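Movie Night at Home: Tips From a Household That Has Argued Through Most of Them

The projector came into our lives in October, and with it the belief that we would now watch great films. We have mostly watched the first half of great films and then gone to bed. Along the way I've picked up a few things that make the first half more pleasant.

Pick the movie before dinner. If you start choosing once everybody is sitting down, you'll spend the evening watching trailers, and someone will say "I don't mind" in a voice that minds a great deal. Our rule is two suggestions per person, no speeches.

Wash the sheet, then iron it. A bedsheet makes a perfectly good screen, but every crease shows up as a scar on the leading man. Hang it damp, clip the bottom corners to something heavy, and let it dry overnight. Plain white, please. We tried a cream one and everyone in it looked as if they needed a doctor.

Turn on the subtitles. Yes, even for films in your own language. Modern actors mumble, and modern composers are paid by the decibel.

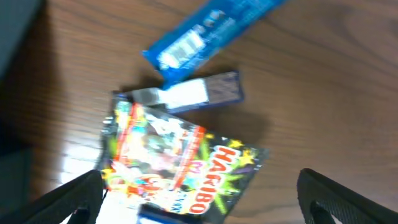 While you're in the settings, switch off motion smoothing. It goes by a different name on every TV and will be buried under Picture, then Advanced, then something like Expert. Leave it on and a sweeping historical romance looks like it was shot in the break room of a dentist's office. Check again after every software update, as mine crept back on twice.

Popcorn: two tablespoons of oil in a heavy pot, three kernels, lid on. When those pop, take the pot off the heat, add the rest, count to thirty and put it back. Salt it in the bowl while it's hot. Fine salt sticks and coarse salt goes straight to the bottom, where it waits for whoever eats last.

Butter stains on the couch want cornstarch, left on for an hour and vacuumed up. Don't rub. I rubbed, and now we have a throw pillow that lives in one particular spot.

For a musical, move the speaker away from the wall, particularly if you share the wall. Liviu Dobre next door has now heard the same wedding number so often that he hums it taking out the trash - slightly flat, but he has the key change.

Put the phones in a bowl in the kitchen. Someone will need to know what else that actor was in. They can find out tomorrow.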